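The arm in the back room of the Avine workshop

By Corinne Rosenthal
2020-03-28

Dolores Lindqvist opens the door with her elbow, as she has a cable in each hand. The Avine workshop is a former bakery, shared by people who repair bicycles, sew, and build furniture. She has the bench at the far end, where the floor is the most level. That was important to her. "If the bench moves, the arm moves, and then you look for a mistake in your program that is in the floor," she says.

She has been building her robot arm since July. In her working life she maintains lifts, so motors and brakes are not new to her, but programming was. She learned it in the evenings, from two library books and from a forum where, she says, people are kind if you write down what you have already tried.

I wanted to know why she began with an arm and not with something on wheels, as most beginners do.

"Wheels did not interest me," she says. "A thing with wheels goes somewhere and then it comes back. I like hands. At work I see a lot of doors, and the door is always the part that breaks, because it is the part that meets people. A hand is the same. It is the part that meets the world, so it is the difficult part."

The arm is called Bevach, after the village of her grandmother. It has six joints, and she bought the motors second-hand, in one lot, from a man who had given up his own project. The lot cost her 536 euros, and she remembers the figure well because she had promised herself to stay under 500. The gripper she designed herself. It has two fingers, and it is now in its fourth version.

"The first one was too weak, the second was too strong," she says. "The second one broke an egg cup that belonged to the sewing group. I bought them a new one. The third was good, but it was so wide that it could not go between two things on a table. You don't think about this when you draw it. You think only about the object, and you forget what stands next to it."

The camera sits at the wrist and looks along the fingers. In the beginning she had it on a stand beside the bench, and she was satisfied with the picture, but each time somebody walked past and touched the stand she had to measure everything again. With the camera at the wrist, it always sees the fingers in the same place. What it loses is the distance. When the arm comes near to something, the thing fills the picture and you see only a part of it.

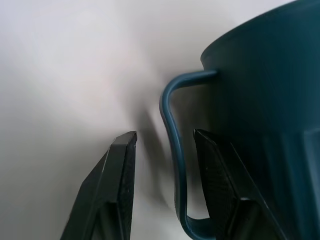
"A handle is a good teacher," Dolores says. "For a cup without a handle, you close from two sides and it is finished. With a handle you must decide. Do you take the body, or do you take the handle? If you take the handle, from which direction? And it is thin, so if you are wrong by a few millimetres, one finger goes inside and the other one pushes the cup away."

She prefers the handle, although she admits that the body would be easier for many cups. The reason is practical. She would like the arm to bring a full cup one day, and she does not want the fingers around the rim.

The program that finds the handle is a small one. She trained it with pictures that she took through the wrist camera, always a bit different, with the lamp on and off, in the morning and in the late afternoon. Shadows gave her the most trouble. On a pale surface a soft shadow can look like an edge to the program, and for several weeks Bevach tried with great care to pick up the shadow of a handle. She did not solve this with a better program at first. She solved it by adding pictures in which the shadow fell in another direction.

"My neighbour on the next bench told me to paint the table black," she says. "It would help, yes. But then I have an arm that works on a black table."

How often does it succeed? She takes out a school notebook and turns the pages until she finds the last series. Out of 30 attempts, the arm took hold of the handle and lifted in almost all. The failures are written in red, each with a short remark: too low, too early, cable caught. The last one appears more than once. The cable to the camera runs along the outside of the arm, and when the wrist turns far, it pulls. She wants to lead it through the inside, but for this she has to take apart 3 joints, and she keeps postponing it.

I ask about the software on her laptop, which has a cheerful orange star as its icon. It is called Stellico, and she wrote it together with a retired teacher from the workshop. He did the screens and she did the movements. They disagreed for a long time on the stop button. He wanted it in the corner, where it looked tidy. She wanted it large and in the middle. There is now also a real button, red, screwed to the edge of the bench, and everybody who enters the room is shown it before anything else.

"In a lift you can always stop," she says. "I would not sleep well if I built something where you cannot."

The finger pads are the part she changes most often. She has tried bicycle tube, the soft side of a kitchen sponge, and a glove cut in pieces. Smooth rubber was good on some days and bad on others, and she suspects dust from the furniture makers. A textured surface holds better on glossy things, she found, but it wears down, and she cannot yet say how long one pad will last. She writes the date on the back of each one.

Other members have started to ask for favours. One of the sewing group would like an arm that holds the cloth straight, and a boy who comes with his father wants it to play draughts. Dolores says yes to everything and promises no dates. First comes the cable, then a new bearing in the shoulder, which makes a noise she does not like.

Before I leave, she lets me hold the third gripper, the wide one. It is heavier than I expected. She keeps it in a drawer with the other old versions, and she asks me to put it back on the left side.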